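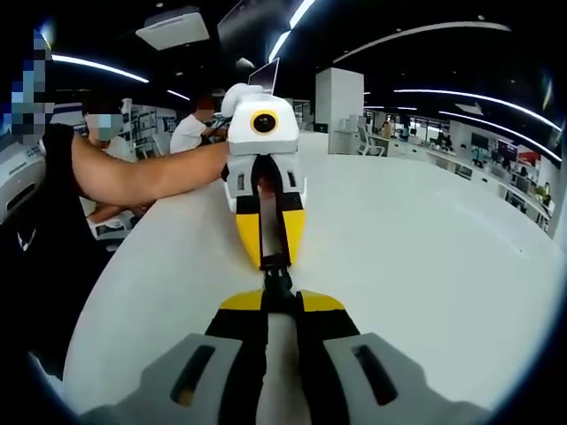

Grukel Hand-Held Gripper, Pair

PRODUCT DETAILS
The Grukel is a hand-held gripper for recording manipulation tasks without a robot arm. You hold it, pick things up with it, and the camera on the housing records what the jaws are doing. It is sold as a pair because most of our customers record two-handed work. Single units can be ordered as spares under the same product number with the suffix S.

Each unit has a white upper housing with a round camera lens set in a yellow ring. The lens is a wide fisheye type, so the picture is circular with black corners and both jaws stay in view at the bottom. The jaws are light gray plastic with two long slots in each face. They ride on a center rail and close evenly from both sides. The yellow wedges at the base of the jaws are wear parts and can be replaced with the hex key in the box.

The gripper can be stood on a table between takes, but keep a hand on it if the surface is glossy or sloped. It is front-heavy with the jaws open.

WHAT'S IN THE BOX
2 grippers
2 data cables
1 hex key
1 set of spare wedges
1 printed calibration sheet
Carrying case

SPECIFICATIONS
Product number: 2381
Jaw opening, maximum: 78 mm
Onboard storage: 64 GB per unit
Transfer: by cable to a laptop, or copied from the card
Colors: white, black and yellow, with light gray jaws

SETTING UP
Charge both units fully before first use. Put the calibration sheet flat on a table under even light, stand the first gripper over it and start the calibration program on your laptop. It takes 10 minutes per unit. Calibrate again after changing the wedges or after a drop.

Two people make the job easier – one to hold the gripper and one to watch the laptop. If you are recording with both units, start them one right after the other and close the jaws twice at the beginning of the take. The software uses those two closings to line up the recordings.

Ceiling light strips can leave bright bands at the top of the picture. Lower the exposure one step in the settings if that happens.

COMPATIBILITY
Recordings open in Plarkow Studio, version 4 and later. The jaws share a mounting pattern with the Ngcobo wrist adapter, so the same set can be moved to a robot arm. The adapter is sold separately. Older Grukel jaws with a single slot do not fit this model.

ORDERING
Sold and serviced by Grurmont. Orders from labs and schools can be paid by invoice. Spare wedges, jaws and cables are kept in stock; housings are made to order and the next batch ships in October. For loan units or a quote on more than four pairs, write to Brândușa Sima in the sales office and include the product number.

Page updated 16 April 2026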